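Stollow Launderette and Drying Room
Monthly safety inspection: checklist with comments

Inspected by: Waldemar Malinowski
Accompanied by: Danilo Fajardo, site supervisor
Date: July 3, 2023
Scope: public floor, drying room, folding area, plant cupboard, rear exit

Ratings used: S satisfactory, A action needed, N/A not applicable. An item rated A stays open until it has been rechecked and initialled.
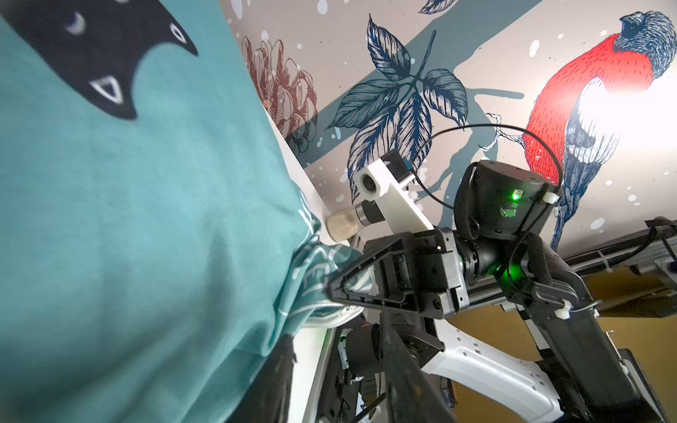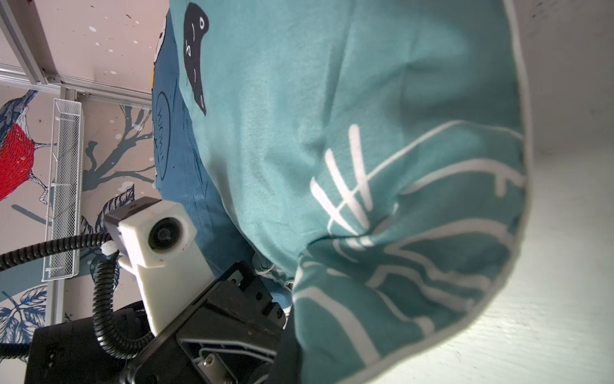
Teal printed fabric, both pictures.

Can a dryer stay in service when its lint screen has a small tear?
It must be taken out of service until the screen is replaced. Lint passes through even a short tear and settles in the duct, where it can't be seen from the front of the machine. Tape and stitched repairs are not accepted.

1. Dryers

1.1 Lint screens clean and undamaged: A
Screen on dryer 4 torn along the lower seam. Machine isolated and labelled during the visit. Replacement to be fitted before it goes back into use.

1.2 Lint compartment behind screen cleared: S
Cleared weekly according to the log. Log is filled in but two entries have no initials.

1.3 Exhaust duct secure and free of kinks: A
Flexible section behind dryer 2 is flattened against the wall. Pull the machine forward and refit the duct with a rigid bend. Check the clamp at the same time.

1.4 Outside vent flaps open and close freely: S
One flap stiff but closing fully. Clean at next visit.

1.5 Cool-down stage working: S
Tested on all machines in service. Cool-down set to 11 minutes, as in the site procedure.

1.6 Door switch stops the drum: S

2. Washers

2.1 Door interlocks hold until the drum has stopped: S

2.2 Hoses free of bulges, cracks and weeping joints: A
Cold hose on the end washer has surface cracking near the tap. No leak found. Replace both hoses on that machine as a pair.

2.3 Machines level and fixed down: S
Slight movement on spin at washer 3. Feet adjusted and lock nuts tightened.

2.4 Floor drain clear, grating in place: S
Grating lifted and refitted. Fibre and a hair grip removed.

3. Electrical

3.1 Isolators labelled and within reach: A
Labels on the dryer bank do not match the machine numbers following the change of layout. Relabel and test each one against its machine.

3.2 RCD test button operated: S

3.3 Sockets, plugs and leads sound: S
Portable heater in the plant cupboard has no test label. Removed from site by D. Fajardo.

3.4 Emergency lighting: S
Fitting over the rear exit lit throughout the short test. Full discharge test due in September.

4. Fire precautions

4.1 Exits clear: A
Rear exit partly blocked by a wheeled basket. Moved at the time. Mark a keep-clear area on the floor in yellow paint.

4.2 Extinguishers in place, pins and seals intact: S
The one by the counter hangs behind the door when the door is open. Consider moving it to the opposite wall.

4.3 Detector heads free of dust: S
Light dust on the drying room head. Vacuumed, alarm panel informed first.

4.4 Combustible stock kept off hot surfaces: S
Clean bedding had been stacked on top of a dryer at the previous inspection. Not found this time.

4.5 Oily or solvent-soiled items refused: S
Notice is displayed at the door. The wording on kitchen cloths is too small to read from the machines. Reprint in larger type.

5. Folding area and storage

5.1 Load left to cool before being folded and stacked: S
Staff described the procedure correctly. Thick and padded items are to be opened out for 30 minutes before stacking, as the middle holds heat longer than the cover.

5.2 Stack height on open shelves: A
Top shelf loaded to more than 40 cm above the shelf edge. Reduce, and keep the upper row for light items only.

5.3 Table edges and corners sound: S

5.4 Detergent and bleach stored apart, lids on: S
Data sheets present. The sheet for the stain remover is an old issue.

6. Actions and order of priority

First: 1.1, 1.3, 3.1. Dryers 2 and 4 are not to be used until initialled below.
Second: 2.2, 4.1.
Third: 5.2, reprint of door notice, missing initials in lint log.

Inspector's note: the duct fault at 1.3 was also recorded last time and closed without a recheck. Closing initials must be those of the person who saw the finished work.

W. Malinowski
Copy to D. Fajardo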